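Report on the visit to the Disatmont Training Kitchen and School Meals Service, Jerberg

Prepared by Liesl Danzer for the catering and welfare section, Auer district schools office

The visit took place in March at the invitation of Waltraud Moser, head of the Jerberg school meals service. The district was represented by the undersigned and by Mathias Fuchs, who is responsible for kitchen premises. Seraina Koller of the Iltenberg schools office joined the party for the afternoon.

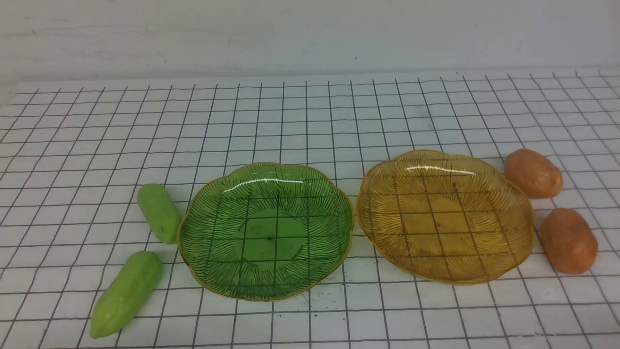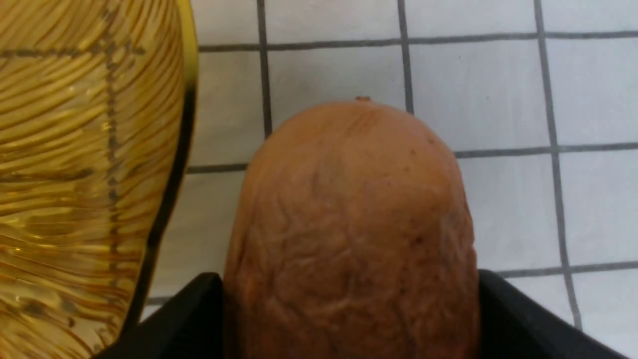 The purpose of the visit was to learn how Jerberg moved from meals delivered chilled by an outside contractor to meals cooked at a single central kitchen and sent out hot. The change was made over two school years and was completed last summer. Ms Moser explained that the first menus relied too heavily on potatoes and pasta, and that the present ones give more room to root vegetables which keep well in store. The sweet potato is now served every second week, baked whole in its skin for the older pupils and mashed for the younger ones. Small marks and speckles on the skin are accepted at delivery provided that the flesh is firm, and this rule has been written into the contract with the growers. In previous years such produce was often sent back, and the service paid for a second delivery.

The kitchen at Disatmont supplies 14 schools and produces 431 meals on a normal school day. The building was formerly the canteen of a dairy and was handed over to the municipality in sound condition. The party was shown the delivery bay, the cold stores, the preparation rooms, the main kitchen and the packing area. Mr Fuchs took particular note of the floor drains, which were renewed before the cooking equipment was installed. Our own kitchen at Auer was fitted out in the reverse order, and the cost of lifting the equipment again is well known to this office.

Cooking begins at half past six. The first containers leave the building at a quarter to eleven and the last at twenty past. Temperatures are taken at packing and again on arrival, and both readings are entered on the same sheet, which returns with the driver. Any container that arrives below the required temperature is kept back, and the school serves a cold reserve meal held on site. Ms Moser stated that this had happened on two occasions since the start of the school year, both times on the road to the upper villages. A different route is now in use in winter.

The head cook, Chiến Quách, received the party in the main kitchen and answered questions on staffing and training. He has a permanent team of seven. Trainees from the vocational school attend in the mornings and are placed with one member of the team for a full term. He considers shorter placements to be of little use to either side. Asked about special diets, Mr Quách said that 49 pupils receive a meal that differs from the main menu for medical reasons. These meals are prepared in a separate room by the same two members of staff each day, and are packed in containers with a coloured lid bearing the name of the pupil and the school. No other container in the building has a lid of that colour.

Lunch was taken at the primary school in Jerberg, in two sittings. The menu was lentil soup, baked fish with carrots, and stewed apple. The dining room is of modest size and the noise at the first sitting was considerable. The head teacher has asked for sound-absorbing panels and expects them to be fitted during the summer holidays. Pupils serve themselves with vegetables from a bowl on each table, and the supervising staff eat with them. According to the school, more vegetables are eaten under this arrangement than when plates were filled at the counter. No record was kept before the change, so the statement cannot be confirmed.

Ms Koller raised the question of payment. Jerberg charges families by the month and makes no deduction for single days of absence. Absences of a week or more are credited against the following month. The arrangement was disputed at first, and over 79 written objections were received in the opening term. Most concerned families with children at two different schools, who were being sent separate bills with separate due dates. A single bill for each household was then introduced and the number of objections fell sharply. Iltenberg, which still sells meal tickets at the school office, intends to study the Jerberg form and has been promised a copy.

The party also discussed waste. Leftover food is weighed at each school before it is collected, and the figures are sent to the kitchen at the end of the week. Mr Quách uses them when he plans the next menu cycle. Barley dishes were withdrawn on this basis, and the portion of rice for the youngest classes was reduced. Fish remains on the menu although the figures for it are poor in several schools.

The following points are put forward for consideration by the district. The wording on skin marks in the growers' contract should be compared with our own delivery conditions before these are renewed. The combined temperature sheet could be adopted at Auer without further expense. The question of a separate room for special diets requires a survey of the premises, which Mr Fuchs will carry out before the end of the school year.

A return visit by the Jerberg service is planned for the autumn term. The district thanks Ms Moser, Mr Quách and the kitchen staff for their time and for the documents supplied.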